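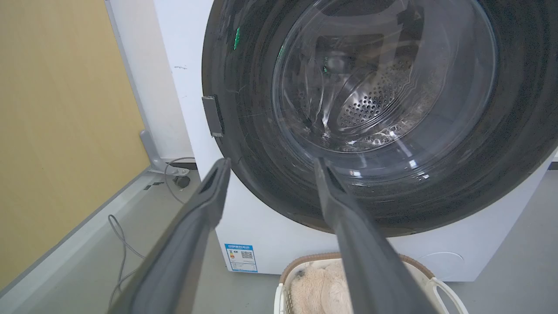 The round glass window of a front-loading washing machine, with the metal drum behind it.

How does a washing machine get clothes clean? It drops them, over and over!

Look through the window of a front loader and you'll find a big steel drum full of little round holes. Water comes in through those holes, mixes with the soap and soaks everything. Then the drum starts turning. Bumps inside it lift your socks up high and – splash! – down they fall.

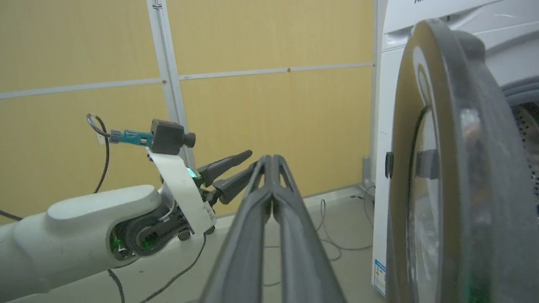
All that tumbling shakes the dirt loose, and the soap grabs it so the water can carry it away. Then comes the best part, the spin! The drum whirls so fast that the clothes press flat against the sides, and water flies out through the holes. A pump sends it down the drain. 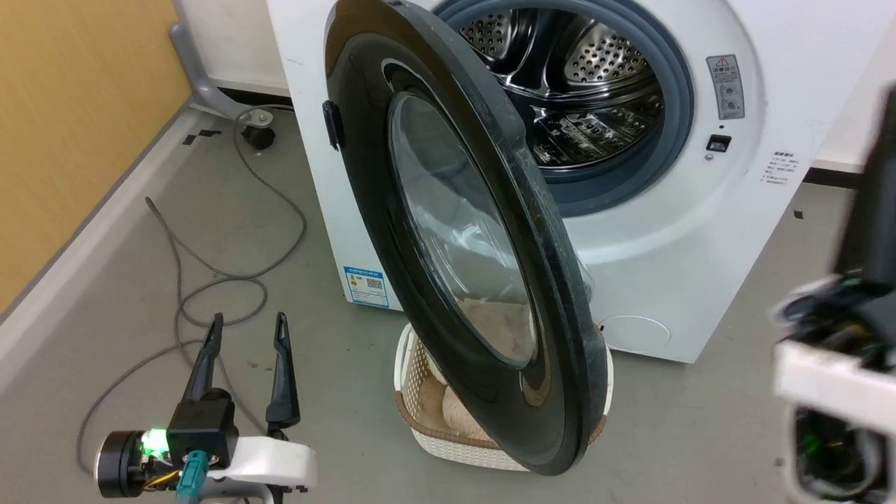
Why does the door lock during a wash?
The lock keeps the water in and keeps hands away from the spinning drum. When the wash is over, wait for the click before you pull the door open.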